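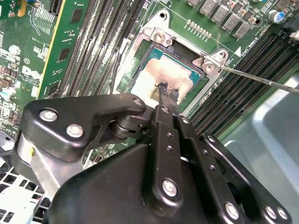 Freya Wragg

FOR IMMEDIATE RELEASE

Wotwood is moving to Clerkden, and we're bringing all the old computers with us

CLERKDEN, Apr 14, 2018 - Well, the lease is signed, so I can finally say it out loud! Wotwood, my little secondhand computer shop, is moving out of the unit behind the car wash and into the old Wouters shoe store on Main Street in Clerkden. We open the doors in two weeks and I am so excited I've already painted one wall the wrong color (it's called Oatmeal, and it's pink, don't ask).

If you don't know us yet, we buy, fix up and sell used desktops and laptops, mostly the kind that come out of offices when somebody upstairs decides it's time for new ones. They're good machines! Most of them need a cleanup, more memory and a drive that isn't on its last legs. I started doing this at my kitchen table eight years ago and I really thought it would be a weekend thing.

The new place is twice the size of the old one. There's a proper front counter, a window people can see into, and a back room big enough that we don't have to carry monitors over each other's heads anymore. The shoe store left all its shelving behind and it happens to be the perfect depth for a desktop tower. I took that as a sign. We even kept the little slanted stools for trying on shoes, so come sit on one while you wait for your laptop.

A few things are changing along with the address. We'll have a parts counter for the first time, so if you need a stick of memory, a power supply or one of those odd screws that always rolls under the fridge, you can walk in and buy just that. We're also adding a drop-off shelf for old computers you want out of the house. There's no charge, and you don't have to buy anything from us. Please take your photos off first! I can't tell you how many people call back in a panic about the photos.

And then there's the part I'm happiest about. Starting in the fall, Wotwood is going to set up 40 desktops for families in the Clerkden school district who don't have a computer at home. Wilma Verbeke, who has run the district's family office forever and knows every kid by name, has been after me about this since February.

"Kids are typing their essays on their moms' phones," Wilma told me. "They get it done, but it takes them all night. A plain old desktop with a real keyboard would make such a difference, and it doesn't have to be fancy."

So plain old desktops it is. Each one comes with a monitor, a keyboard, a mouse and a phone number that rings at our front counter. Floltar, the moving company across the street, has offered to deliver them in one of their vans, which saves my poor station wagon. Families can ask for a form at the school office.

We're throwing an opening party too, with coffee, lemon bars (my sister's recipe, she wants that on the record) and a guess-the-weight contest for a truly enormous printer. The winner gets $400 to spend in the shop. The winner does not have to take the printer.

Our regular customers have asked if Pickle is coming along. Yes, the cat is coming. She'll have the window.

The old unit stays open until the move, and anything already in for repair will go over with us, so you won't need to do a thing except pick it up at the new address. Prices are staying where they are.

Reporters, neighbors and anyone who wants a peek before we open, just knock on the glass. If I'm up the ladder, give me a minute to get down.

Media contact: Freya Wragg, owner, Wotwood, Main Street, Clerkden

###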